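Guvano opens its doors in Velcombe: printing workshops for people finding their words again

I've been going on about this to anyone who'll stand still, so I'm very glad I can finally put it in writing. The Guvano workshops are going ahead! From February there will be free printmaking sessions at the old Vasseur building in Velcombe for people who have had a stroke and are living with aphasia, and their partners, sisters, grown-up kids or neighbors are welcome to come along too.

If you haven't met aphasia, it's what can happen to language after a stroke or a head injury. You know perfectly well what you want to say and the word won't come, or the wrong one comes instead, or reading the newspaper suddenly feels like reading through a wet window. My own brother-in-law had it, which is how I got pulled into all this. He used to call every kitchen object "the Tuesday" for most of a year and we all learned to speak Tuesday pretty well.

The idea for Guvano came from two people who met over a broken coffee machine at the rehab clinic in Jilholm. Annick Riviere is a printmaker (stencils and relief prints mostly, big loose ones that smell of ink for weeks) and Gwenaël Jacquet is a speech therapist. Gwenaël had been wondering for a long time how to get people talking somewhere that didn't feel like therapy. Annick had been wondering how to fill a studio on winter afternoons. They tried it out at the clinic last year with a handful of patients, one table and a borrowed press, and it went well enough that they wanted a proper room and a proper run at it.

So now they've got both. There are 40 places, split into small groups so it never gets too loud, and the program lasts 14 weeks. Each session is 60 minutes long with a stop for tea in the middle. Gwenaël was firm about the length. People get tired fast, and he'd much prefer they went home wanting more than went home wiped out. I sat in on one of the trial sessions and the hour flew by, though I should admit I was having so much fun cutting a fish out of cardboard that I may not be the best judge.

What I liked best was how the talking happens sideways. You're looking for a roller, you need the blue, somebody has your scissors. There's a reason to say something, and if the word gets stuck you can point, or draw it, or hold up the thing you mean. Gwenaël goes from table to table and sits down wherever there's a chair. He'll pick up a tool and ask what we should call it, and sometimes the answer is the right word and sometimes it's a much better one. Everybody gets a little stack of blank cards as well, and you can sketch or print your own word cards on them to take home and stick on the fridge.

Annick doesn't go in for worksheets or kits. She brings in a heap of patterned stuff -- wallpaper ends, paper napkins, packaging, old curtains -- and people start from whatever catches their eye. I came home from my visit and started looking at every bag in the house in a whole new way.
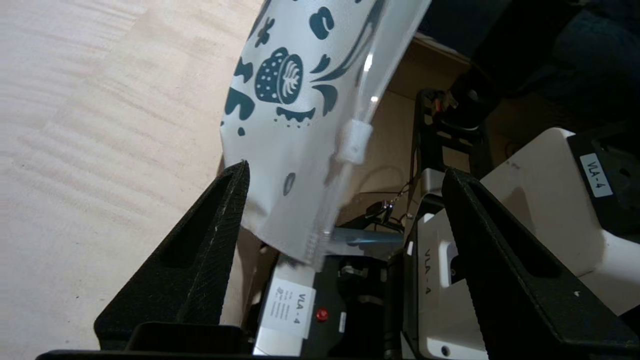
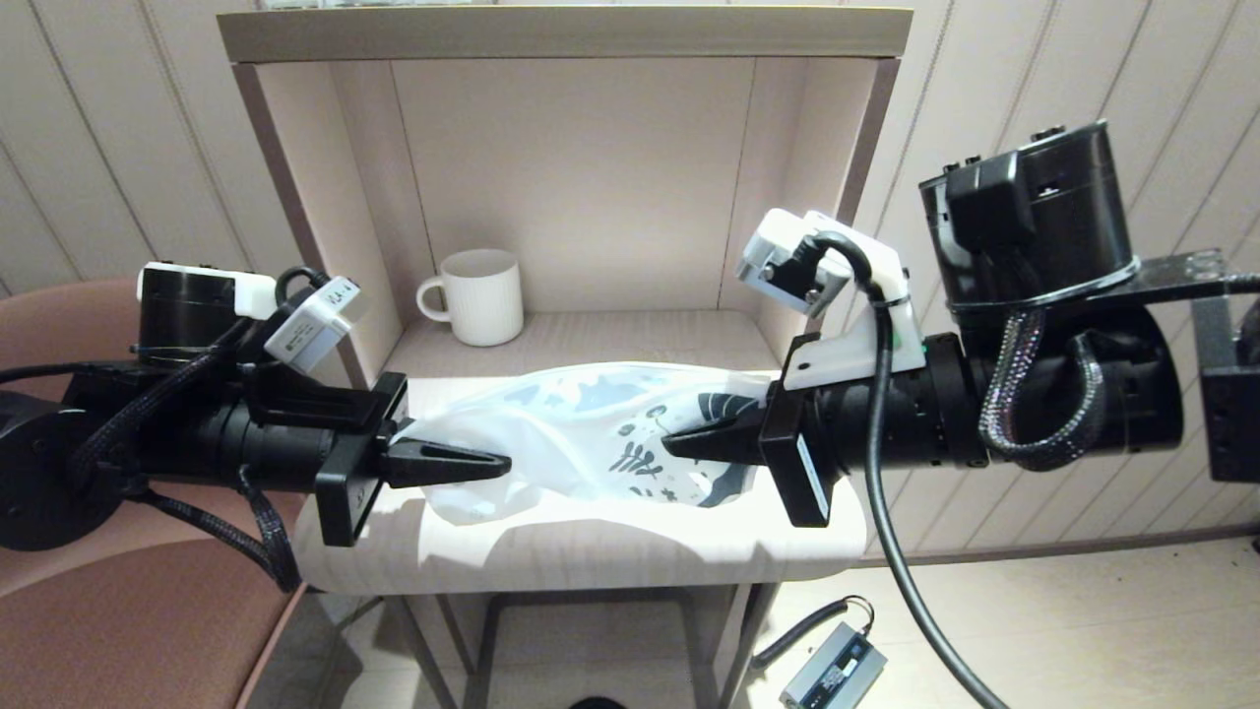
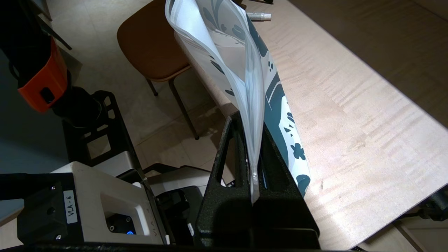
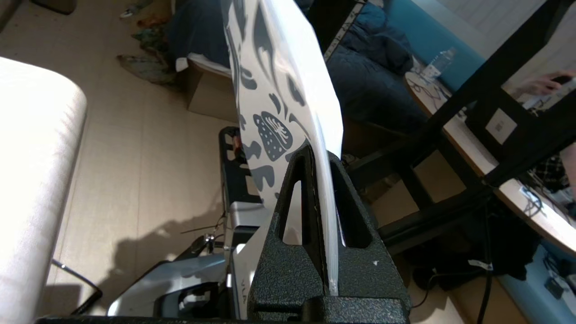 The first four sessions will be all stencils, and Annick has planned them so that anyone can join in with one hand. That matters a lot, as plenty of people have a weak arm or hand after a stroke and it's often the one they used to write with. The stencil plates are held down with clips and the rollers have fat foam handles. She asks beginners to stick to one dark color on white and to look for shapes that are simple but still look like something. That strawberry-like shape in the last picture, dark gray with the little white dots, would do beautifully: you cut one fat outline, roll the ink over it, and dab the dots back in afterward with the end of a pencil. The streaks and teardrop spots scattered over the same plastic sheet are easier still, and they'd make a good border if you felt like showing off. Then there's the talking part. Is it a strawberry, or is it a heart with freckles? You can get ten minutes out of that with the right table.

After the stencils come relief prints, done with soft blocks that cut like cheese, and after that everyone works on something bigger. I asked Annick what the bigger thing would be and she just laughed and said it depends who turns up. In the trial it ended up being a long paper tablecloth printed with everything the group liked to eat, and they had lunch on it, gravy and all. I rather hope we do that again.

Josiane Moulin was in that trial group and she's coming back this time to help the newcomers get settled. She had her stroke four years ago. She told me (it took a little while, and she'd want me to say it was worth waiting for) that the first thing she printed was a teapot and the first thing she said at the table was "more." More ink, more tea, more time, she couldn't remember which. She's since printed teapots on two aprons, a pillowcase and her grandson's schoolbag. I've seen the schoolbag. It's terrific.

There's a research side to it too. Jérémie Lefèvre will be following the groups from start to finish, and what he wants to find out is whether people feel more confident in everyday conversation by the end. That's at the bakery, on the phone, with the guy who comes to read the meter. He'll have short chats with anyone who's willing, at the beginning and again in the last week, using pictures and a simple scale that you can point to if you'd sooner not talk. You don't have to take part in that bit to come to the workshops. He's also interested in the partners and family members, and I was really pleased to hear it. When my sister was going through it all with her husband, people asked how he was doing every single day and hardly ever asked her. Jérémie has set aside some time for family members to get together on their own, in the side room, while the printing goes on next door. Nothing formal, and you can wander off and join the inky people at any point.

He's careful not to promise too much. A group this size can tell you some things and can't tell you others, and he says so right in the leaflet. What he hopes to have at the end is a clear account of how it was done, what people got out of it and what they'd change, so another clinic could pick it up and have a go.

A few words about the place. The Vasseur building is the long brick one behind the bus station, where they used to make buttons. Maxence Marchal has the lease on the ground floor and he's letting Guvano have it at a price I'm not supposed to print but which made Annick cry a bit. There's level access from the parking lot side (not from the street, there are steps there, so please go around), the restrooms are on the same floor, and the lights have been changed to the kind that don't buzz. Gwenaël asked for that. Background noise can make it so much harder to follow what's being said, and he walked through the room with his eyes shut, listening, before he'd agree to it. The radiators still clank. Maxence is working on the radiators.

Sessions start at 2 in the afternoon. If you're coming from Jilholm the bus gets in shortly before, and someone from the group will be waiting at the stop in a very bright apron in case you'd like company for the walk. Wear old clothes. The ink is water-based and it's meant to wash out, but I've got a sweater that says otherwise.

To sign up, you can ask at the clinic desk in Jilholm, or drop by the Vasseur building any morning and fill in a card with Maxence. The card has pictures on it and big type, and a family member or friend can fill it in with you. You don't need a referral from a doctor, and it doesn't matter if your stroke was last spring or ten years ago. You don't need to be able to draw either! I had that question from three different people in the grocery store, so I'm answering it for all of you. My fish looked like a shoe.

There'll be an open afternoon before the groups begin, with the press set up and plenty of paper, so people can try it out and see how they feel about the room. Annick is baking. If you've got patterned paper or packaging at home that you were going to throw out, bring it with you and put it in the big crate by the door.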